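The packing line at Wakcombe has run with two-arm cells since November. The shift lead, who has worked there through both arrangements, describes the change mainly in terms of where people stand. "We had six on the belt. Now two watch the cells and four are on checking and changeovers."

Output per hour is 293 cases, against 188 before. She puts little weight on the figure. "The stops are longer. A jam used to be ten seconds with your hand."

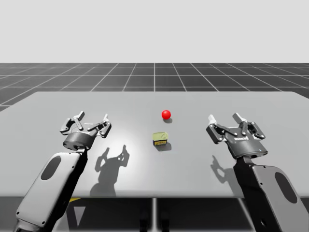
New tasks are tried in simulation before a cell is altered, and operators now sit in on that work. She was doubtful at first. "It's a grey table with a ball and a little tin on it, an arm either side. I asked which arm goes for the tin. They hadn't decided, so we decided." Pay grades for the operators who attend are still under discussion.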